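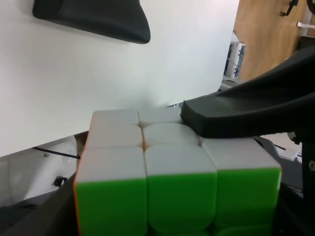 Loose items on table surfaces are covered by Section 2 of the Tundance premises checklist, and each item is to be looked at for damage, small parts and suitability for a shared room. Puzzle cubes fall under this section. On the stickerless kind, with white tiles on one face and bright green on the next, the inspector should follow the thin dark seams between the tiles and note any that have opened. Rounded tile corners are acceptable – chipped ones are not.

Room reference: 119
Checklist completed: 2nd July
Next routine check: September

2.1 Puzzle cube, tiles and seams
Result: Pass
Comment: No lifted tiles. Enter in the item register under 2,491.

2.2 Puzzle cube, turning action
Result: Pass
Comment: All layers turn without force. No lubricant to be applied in the room.

2.3 Table surface
Result: Pass with comment
Comment: Surface is sound. Wipe down at the end of each day with the Badico cleaner held in the supply closet. Do not use scouring pads.

2.4 Food items
Result: Action required
Comment: Fresh vegetables are not to be left on the table with handling items. Return to the kitchen before the room is locked.

2.5 Pouches, cases and wallets
Result: Action required
Comment: Any pouch left out must carry a label. Unlabeled pouches go to the Lungu front desk and are logged the same day.

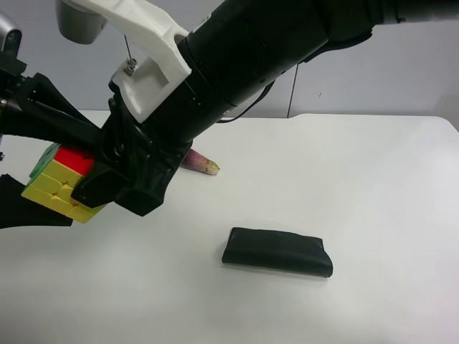
Items 2.1 to 2.5: puzzle cube, small purplish pink vegetable and black pouch at the white table.

2.6 Table edges
Result: Pass
Comment: No splits or sharp points found by hand along any side.

2.7 Floor below table
Result: Pass
Comment: Clear of small parts at time of check.

Actions under 2.4 and 2.5 are to be closed within 33 days. Quote form 1,469 in all replies to the Avine building office.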